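Wrist view drifts from the glove pose during teleop recording

We record demonstrations by remote control for a box handling task. The operator wears a tracked glove and the arm follows. After 3 or 4 takes the fingers no longer match the glove: they stay curled when the operator's hand is flat. Recalibrating fixes it for one take. View from the wrist at the point where the hand comes up to the white box:
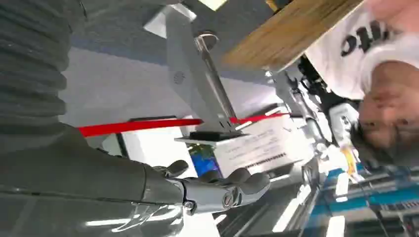

Imisitz
Teleop operator, Stundimton lab
Asked 31 January 2025

Glove stream is 250 Hz, hand controller is 400 Hz. Same behavior on both operators. Is this a retargeting problem or a hardware problem?

2 answers

Answer 1 (accepted)

Check the rates first. If you hold the last glove sample between controller ticks, any filter on top of that adds lag, and a curled finger can sit on its limit while the integrator winds up. Clamp the integrator, resample the glove to 400 Hz and log commanded against measured joint angle for one finger. If the two agree, the error is in retargeting. If they split, look at the tendon or the gear – software won't fix it.

We had the same complaint on the Flidcombe setup in December. Offset at the fingertip was 215 encoder counts, all of it windup.

Also look at the fingers in the wrist view with the command at zero. Curl is easy to judge against a plain floor.
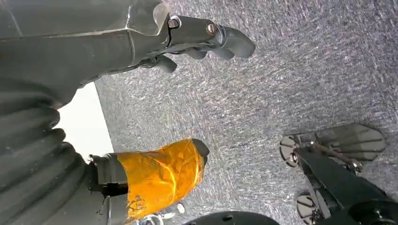
Curled fingers and taped finger over gray carpet, wrist view

Answer 2

Had this with the Van Dijk glove. Restarted the driver before every take. Never found out why.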